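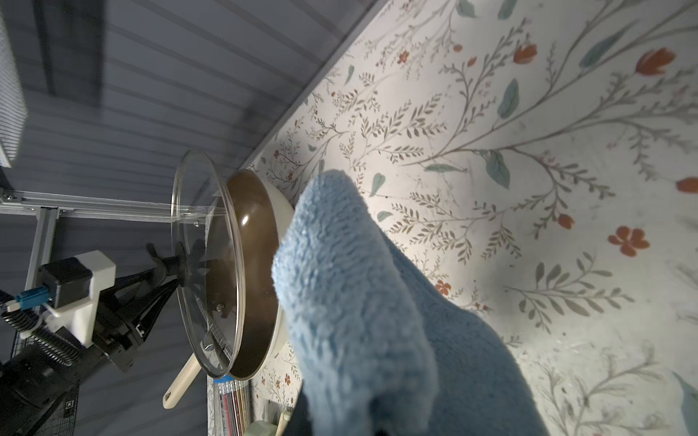
Pan on its side, glass lid in front of it.

December 30, 2022

Last studio entry of the year, and I've got paint up to my elbows, so forgive the thumbprints if you're reading the paper copy.

I started the big one again this morning. The Trutlow one, the river mouth at low tide, which I have now begun four times if you count the version I sanded off in May (I do count it, it had a lovely sky). The trouble has always been the same patch, lower left, where the mud goes from warm to cold and I lose my nerve and start fiddling. So this time I did the mud first and left everything else as bare ground. It felt completely backwards and I loved it!

Ground was the usual chalky gesso, 2 coats, sanded between, then a thin wash of raw sienna wiped back with a rag. I left the rag marks in. There's one long diagonal wipe that already looks like a channel of water, and I've decided to keep it whatever happens on top. Remind me of that when I get scared and want to tidy it.

Mud mix, for anyone who wants it: raw umber, a bit of ultramarine, more white than you'd think, and a touch of the Katance earth red. The Katance tube is nearly empty and I had to slit the end open and scrape it out with a knife. I do like that red. It goes pink when you thin it, a proper inside-of-a-shell pink, and it doesn't fight with the blue the way the cadmium does. I need to order more but the postage is daft for a single tube, so if anybody else is putting in an order please shout and I'll chip in.

I'd been reading a psalm over my toast, the one about the deep calling to the deep, and I kept saying it under my breath while I worked. I don't set out to put words into the paintings any more. I used to letter them in round the borders and people were very kind about it, but I think I was telling them what to feel. Now I just say the words while I paint and trust some of it goes in with the colour. I've written the line on the back of the stretcher in pencil, so it's there for whoever takes it down off a wall one day.

Palette knife for the near bank, brush for everything beyond it. I tried a bit of old sponge for the far reeds and it was horrible, like broccoli. Wiped it off. Then I tried dragging a nearly dry hogshair brush upwards, very fast and not looking properly, and there they were, reeds. Typical. I did the whole far edge that way before I could start thinking about it.

Other bits:

Nilholm panels — the small ones have warped again, both of them, same corner. I've laid them face down under the heavy books with damp blotting paper on the backs. If that doesn't work I'm going to stop buying them, cheap or not. The canvas from Lie has been flat as anything, and takes the gesso better too.

Prints. The order list for the heron print stands at 1613 altogether, which I have to keep reading again to believe. The first run was 1000 and I honestly thought I'd be using the leftovers as wrapping paper. The second run came back a shade too green in the water, and I'm cross with myself for passing the proof under the yellow lamp. Next proof gets looked at by the window, at midday, and not before.

The varnish on the two little lemon studies is still tacky in the thick places. I put it on in a cold room, so serves me right. I've moved them up to the shelf over the radiator (not touching it!) and I'll try them with a fingertip on the back edge next week.

Brushes are washed, apart from the wide flat one, which is sitting in oil because I want to go straight back in with the same grey tomorrow. Please don't clean it if you're in before me. The sky is next and I haven't a clue what colour it is yet.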